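Carnet d'atelier, octobre

Matin, un peu avant l'ouverture

Je reprends le carnet là où Lavanya l'avait laissé, c'est-à-dire au milieu d'une phrase sur la canette, que je n'ai pas réussi à terminer à sa place (Lavanya, si tu passes par ici, complète donc, je t'ai laissé de la marge). Il pleut, la vitrine est toute embuée, et la saison des matelassés a bel et bien commencé : les gens ressortent leurs affaires du placard, découvrent l'accroc de mars dernier qu'ils avaient promis de recoudre, et nous les apportent avec un petit air coupable que je trouve toujours attendrissant.

Je voudrais mettre au propre ce que nous avons appris sur la reprise des coutures de surpiqûre dans les tissus fins et lisses. C'est éparpillé partout, un peu dans le cahier vert, un peu sur les étiquettes que Subbarao colle au bord de la machine et qui finissent sous nos semelles. Vignesh arrive à l'atelier pour l'hiver et mérite mieux que des étiquettes.

Le fil

Nous avons fait le tour des bobines avec Subbarao. Le polyester de chez Jukia reste mon préféré pour ces travaux-là : il glisse bien, il ne peluche pas, et il ne tire pas sur l'enveloppe quand on repasse dans les anciens trous. Le Zaseo est plus joli à l'œil, j'en conviens, avec un petit lustre qui se marie bien aux tissus brillants, mais il vrille dès qu'on coud lentement, et coudre lentement est précisément ce que nous faisons toute la journée. Subbarao soutient que c'est la façon dont j'enfile. Nous avons donc échangé nos places, il a enfilé lui-même, et le fil a vrillé pareil. Je le note avec une certaine satisfaction.

Pour la couleur : toujours choisir à la lumière du jour, près de la porte. Les bleus surtout. Sous le néon de la table de coupe, le bleu moyen et le bleu roi deviennent jumeaux, et on découvre l'erreur sur le trottoir avec le client. En cas d'hésitation, prendre le ton légèrement plus foncé, qui se fond dans le creux de la piqûre. Un fil trop clair se voit depuis l'autre bout de la rue.

L'aiguille et le réglage

Aiguille neuve, microtex, la plus fine que le fil accepte. J'insiste sur « neuve » parce qu'Anil, que j'aime beaucoup, garde les siennes comme d'autres gardent les bouts de ficelle. Une pointe émoussée ne perce plus le tissu serré, elle le pousse, et on obtient cette petite fronce sèche qu'aucun fer ne rattrapera (de toute façon on n'approche pas le fer, j'y reviens plus bas).

Longueur de point : 3 millimètres, ce qui paraît long quand on vient de la chemise. C'est la bonne longueur. Plus court, on perfore l'enveloppe comme un carnet de timbres et elle finit par se déchirer le long de la couture. Tension du dessus relâchée d'un cran par rapport au réglage ordinaire, pression du pied baissée elle aussi. Krishnamoorthy préfère laisser la pression et tenir l'ouvrage tendu des deux mains, devant et derrière le pied. Cela marche très bien chez lui, qui a des mains de pianiste ; chez moi l'ouvrage part en biais.

Nous avons fait des essais sur des chutes, 22 en tout, que j'ai agrafées dans le classeur avec le réglage inscrit au dos. Les meilleures sont vers la fin, ce qui est rassurant. Il y en a une au milieu qui est impeccable et dont personne n'a noté le réglage. Je soupçonne Subbarao, il soupçonne la machine.

Étaler avant de juger

Avant de toucher à quoi que ce soit, étaler le vêtement à plat, entièrement, sur une surface assez grande pour que les manches ne pendent pas. Notre table est trop étroite pour les manteaux longs et il faudra bien se résoudre à en parler au propriétaire. Quand on travaille chez soi, un grand lit fait parfaitement l'affaire, et je le dis aux clients qui veulent vérifier eux-mêmes leurs coutures : on étale, on passe la paume à plat, lentement, et on sent les zones où le garnissage a filé bien avant de les voir. Ensuite on retourne et on recommence sur la doublure.

Je marque les défauts au fil de bâti contrasté, jamais à la craie. La craie grasse de chez Intarasuk, qui fait merveille sur les lainages, a laissé sur un échantillon lisse un trait que trois lavages n'ont pas fait partir. L'échantillon est punaisé au-dessus de l'évier, en guise d'avertissement.
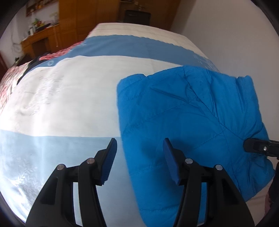
Reprendre la piqûre

On commence un peu avant la partie décousue et on finit un peu après, en passant dans les trous d'origine autant que possible. Pas de point arrière à la machine : on laisse de longs fils, on les ramène sur l'envers avec une aiguille à main, on noue, puis on cache les bouts entre les épaisseurs. C'est fastidieux et cela fait toute la différence, surtout près d'un croisement de coutures, où l'épaisseur est déjà pincée et où un point arrière ferait une vilaine petite bosse.

Quand deux coutures se croisent, reprendre d'abord celle qui a tenu le moins bien, laisser reposer l'ouvrage, puis regarder l'autre. Anil fait l'inverse. Nous en avons discuté à midi devant nos gamelles, avec des serviettes en papier en guise de démonstration, et je crois que nous nous sommes quittés chacun un peu plus convaincu de son propre avis.

Si le garnissage s'est tassé au fond du compartiment, le remonter du bout des doigts, de l'extérieur, en petites pressions, avant de coudre. Ne jamais aller le chercher avec les ciseaux. Je ne raconterai pas l'histoire de la doudoune de Wesport, Krishnamoorthy la raconte bien mieux et il y tient.

Lavage et séchage

Vignesh m'a demandé s'il fallait laver avant ou après la réparation. Après, quand l'état du vêtement le permet : l'eau détend le tissu autour des piqûres fraîches et les trous se referment un peu. Programme délicat, à 20 degrés, lessive liquide en toute petite quantité, et un rinçage supplémentaire. Pas d'adoucissant. Le séchage est l'étape où tout le monde perd patience, moi comprise. Il faut presque trois heures au tambour, à basse température, en sortant l'ouvrage de temps à autre pour défaire les paquets à la main. On croit que c'est sec, on pince un coin, et l'intérieur est encore froid.

Le fer, donc : non. Même avec une pattemouille, même tiède, même si le client insiste. Une enveloppe lisse se met à briller par plaques et elle le restera. Les plis de rangement s'en vont tout seuls sur un cintre large, dans une pièce un peu humide, et avec le temps qu'il fait ce ne sont pas les pièces humides qui manquent.

Plier pour rendre

Petit désaccord, très amical, avec Lavanya sur la manière de rendre les pièces. Elle roule, je plie. Rouler prend moins de place dans les sacs et je comprends l'argument un jour d'affluence. Mais un pli large et lâche, avec un grand pan rabattu en travers, laisse les boudins respirer et permet au client de retrouver ses coutures du premier coup d'œil, sans devoir déballer un saucisson sur le comptoir. J'évite seulement de faire passer le pli sur la couture reprise. Et surtout, pas d'élastique, pas de housse sous vide, on ne comprime rien pendant tout un été.
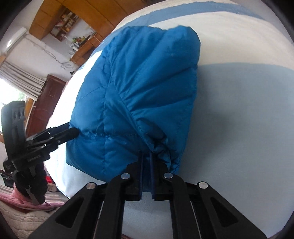

Matelassé bleu plié en paquet, grand pan rabattu en diagonale, sur drap rayé. On voit bien le croisement des piqûres.

Soir

Le Jukia bleu moyen est presque fini, en recommander, et demander au passage s'ils font toujours le grand cône. Les aiguilles sont dans le tiroir du haut, les usagées dans le bocal (Anil, dans le bocal). J'ai laissé la tension relâchée sur la machine du fond, donc la remonter avant de coudre du coton demain, sans quoi ce seront des boucles partout sur l'envers.

Vignesh a cousu sa première reprise tout seul en fin d'après-midi, sur une chute d'abord, puis sur un vieux gilet à moi qui ne craignait plus rien. La ligne ondule un peu au départ et se redresse joliment. Je lui ai rendu le classeur pour qu'il y agrafe son essai, réglage au dos.

Penser à la lampe de la table de coupe, et à rapporter les gamelles.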